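Ticket 2453
Queue: Demo cells and visitor area
Site: Wistmont, ground floor
Opened: 21 Jul 2021
Priority: High (open day)
Status: Resolved, one follow-up open
Subject: Picking cell stops with "path blocked" during visitor demo

Reported problem

The picking cell ran the morning demo for the first visitor group and stopped part way through. The arm went down towards the bin, halted above the objects and raised alarm 259 (path blocked). The host cleared the alarm from the panel and started the cycle again. It made two good picks, then stopped with the same alarm. The host moved the group on to the conveyor stand and put the cell in hold.

The same program had run at Arkdale for a week with no alarms. The cell was moved to Wistmont two days before the open day and set up again on the visitor area table. The next group from Danow was due after lunch, so we had a little over two hours.

What we knew at the start

Cell name on the network is Vlad. Controller software is the same version as at Arkdale. The bin is the same one. The gripper was not changed for the move. The demo set is mixed household and workshop items, as agreed with the open day team, so that visitors see soft, hard and see-through things in one bin.

Log

09:50 Cell in hold. Saved the alarm history and the last 31 pick records to the shared drive before touching anything. Please do this every time, as a restart from the panel clears the pick records.

10:05 Checked air, power and the emergency stop chain. All normal. Jogged the arm by hand through the full range over the bin. No rubbing or odd noise. Cables had enough slack at the wrist in every position.

10:20 Looked through the pick records. The stops were not tied to one object. One was on the glove and one was on the can. Both were on the far side of the bin, though, and both came on the way down, before the gripper had tried to close.

10:30 Suspected the bin had moved. Compared its position with the taught corners. Near side was good. Far side was out by a few millimetres, with the bin turned very slightly. Loosened the clamps, squared the bin up, clamped it again. Ran a dry cycle with an empty bin and no alarm.

10:45 Put objects back in and ran live. Four picks, then alarm 259 again. So the bin position was not the whole of it, but leave it corrected.

10:55 Opened the safety zone settings. The no-go zone for the far wall was set at 600 mm above the table. The copy saved at Arkdale has a lower figure, set to suit the wall of this bin. The value on the cell is the default, so it looks as if the zone file was not loaded when the cell was set up here. The arm is allowed down in the middle of the bin and refused near the far wall, which matches the records.

11:05 Loaded the Arkdale zone file. The controller asked for a restart to apply it. Restarted, homed the arm, checked that the new zones showed on the panel.

11:15 Taught the bin corners again, as the old ones were taken before the bin was squared up. All four read back correctly.

11:25 Slow run with objects in. Speed limited for this test. The arm reached low into the bin and there was no alarm.

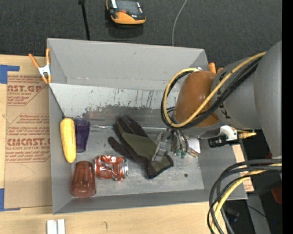

Slow run after the zone file was loaded. Arm low in the bin, glove in the centre, corn, can and two see-through cups to the left.

11:40 Full speed, with the objects tipped out and put back between runs so that they lay differently each time. No alarm 259. One missed pick on the purple cup. It was retried and picked on the second go. Missed picks on the see-through items also happened at Arkdale and are not part of this fault.

12:00 Moved items by hand to the far wall and both far corners, where the stops had been. All picked. Cell handed back to the host.

13:30 Danow group visit. Stayed on hand for the whole demo. No alarms. One visitor asked why the arm slows down before it goes into the bin and the host explained the zones, so the morning was not entirely wasted.

Cause

Zone file not loaded after the move from Arkdale, so the cell was using the default height for the far wall. The bin being slightly out of square was a separate, smaller problem and would probably have caused trouble later.

Fix

Zone file loaded, bin squared and clamped, corners taught again.

If it comes back

Put the cell in hold and save the pick records. Check the far wall height on the zone page before anything else. If it reads 600, the file has dropped out again – load it from the shared drive, restart and home the arm. If the height is right, check the bin corners. Do not keep clearing the alarm in front of visitors, and do not raise the speed to get through the demo quicker.

Follow-up

Add "load zone file" to the moving checklist. The present list goes straight from network settings to homing the arm. Needed before the September visit, when the cell goes back to Arkdale.

Host asked whether the alarm text could say which zone was blocked. Passed to the controller team as a separate request.

Ticket to stay linked to the checklist change until that is signed off.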